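October 9, 2022

# Norken postpones gas storage plan at Katodness after residents ask for more time

The energy company Norken will not file its application for the underground gas storage site at Katodness this month, as it had planned. The company told the district council in Stockdale on Friday evening that it needs a longer period of discussion with the people who live near the old field. A new date was not given.

The plan is to use a gas field that stopped production many years ago. Gas would be bought in summer, pumped down into the empty rock and taken out again in the cold months. Norken says it would drill seven new wells and build one compressor station on the flat land between the railway and the Stockdale road. The existing wells, which were closed by the former operator, would stay closed.

Supporters of the project speak mainly of the price of gas and of the coming winter. Graham Bramwell, who leads the project for Norken, told the council that the country has too little place to keep gas, and that a site such as Katodness could begin to help within three winters from the day of approval. He also said that 120 people would work there during the building time. After this the number would be much smaller, but he did not want to name it yet.

At the public meeting in September, which was held in the school hall and lasted until after ten in the evening, most of the questions were about other things. People wanted to know about noise at night, about the lorries on the narrow road, and above all about the state of the old wells. Several farmers said that they have never seen the papers about how these wells were closed.

"I am not against gas, I heat my house with it," said Marjorie Sowerby, whose land begins 200 metres from the planned compressor. "But they gave us a folder on Monday and asked for our opinion by the end of the week. This is not a serious way to ask."

The council had ordered its own study of the old wells from the engineering office Brivitz. Its author, Przemysław Szulc, presented the first results to the councillors last week. Of the nine wells in the field, he has found complete closing records for only five. For the other four there are drawings, but the pressure tests are missing or cannot be read. Mr Szulc was careful to say that a missing paper does not mean a bad well. He recommends new measurements at all four before any gas is put into the ground.

Norken has agreed to pay for these measurements, under the condition that the council chooses the firm together with the company. The councillors did not accept this on Friday. They want to choose alone and then send the bill. Both sides will speak about it again.

There is also disagreement about who has the last word. The storage licence is given by the national ministry, and the council can only send its opinion. The road, however, belongs to the district. Without a wider road the heavy parts of the compressor cannot reach the site, and for the wider road Norken needs the agreement of the council. Ieva Avotiņš, who represents Katodness in the council, said openly that she intends to use this.

"In the capital they decide about the gas, and here we decide about the road," she said. "So they must talk to us, and I find this quite healthy."

Not everyone in the village is pleased with the delay. Zhiqiang Jin, who rents rooms to workers above his restaurant on the main street, said that he had already put aside money to repair the upper floor before the builders arrive. He will now wait with the work. He fears that a company which waits too long will go to another place, as it happened with the cement works.

Norken denies that it is looking at other sites. The company will open a small information office in the former post office in Katodness, where residents can read the full application and leave written questions. The opening hours will be put on the door and on the council's notice board. Answers will be given in writing, and the council has asked that questions and answers be kept together in one public file.

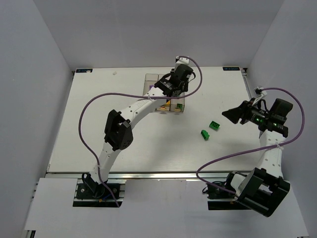

*Reading time: 4 minutes*

The full study by Brivitz will be given to the councillors when the missing records have been searched for a second time, in the archive of the former operator. Residents who could not come to the September meeting may ask for the minutes at the council office in Stockdale. The minutes are free of charge, but a copy of the maps must be ordered in advance.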